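I teach the Sunday robotics club at Morris, a small learning centre, and since June we work with the Dilora two-arm kit. I bought it after reading only good opinions, so I want to write one which also has the less good parts. My group is 18 pupils, most of them beginners, and English is not my first language, so please excuse me if some sentence is stiff.

## What you get and what it costs

We paid 1,785 for the full kit with both arms, and 400 more for the white walled table made by Goden. You can build your own table from board if somebody in your school is good with a saw. I am not, so I paid.

The arms come in parts. The links are white plastic, the motors sit in black housings, and the screws are sorted in small bags with numbers. Two of the bags had the wrong number. We lost one full afternoon with this, and the seller answered my e-mail very politely but only after we had found the mistake ourselves.

## How we use it

Our club prepares for the Prelurska challenge, where a team must tidy a desk with two arms. The rules permit any container and any small objects, so the pupils bring what they have in their school bags. Pens and markers are the favourite. They are cheap, they don't break, and they are more difficult than they look, as a pen lying flat gives the fingers very little to hold.

For our practice table we put a clear plastic box in the centre, with pens and markers lying at the bottom, and more things to the right of it: a small round container with a blue lid and two orange markers. The left arm works from its corner towards the middle and the right arm stays on its own side. The pupils decided this division after the arms had knocked together too many times.
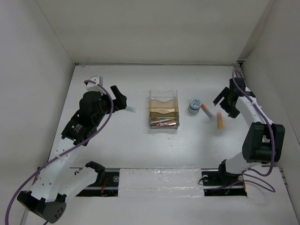 ## What is good

- The grippers are simple. Two fingers, open and close, and a child of twelve understands them in the first lesson.
- The motion is smooth at low speed. At high speed I would not trust it with a full cup.
- White walls on three sides are a bigger help than I expected. Small things which roll don't fall on the floor so often, and the pupils are not distracted by what is behind the table.
- You can repair it. When one motor became noisy, two pupils changed it during the break with a normal screwdriver.

## What is less good

The cables are my main complaint. They are long and purple and they hang in loops along the arms, down to the base. The kit has no clips for them. A loop can catch on a joint when the arm turns far, and then the arm stops with an error which the manual doesn't explain. We now check the cables before each run -- it takes a minute, but beginners forget it.

The slots in the front rail are open, and you can see the wires in the left one. I would like a proper cover. We have white tape over the middle part of the rail, and it does its work, but it is wrinkled and not beautiful.

The manual itself is short. The chapter about calibration has four pages and I read them many times.

## Would I buy it again?

Yes, for a club which has a patient adult and a room where the table can stay. If you must pack everything away after each lesson, I would look for something smaller, for calibration is needed again each time the base is moved. I give it 4 from 5. With cable clips and a better manual it would be 5.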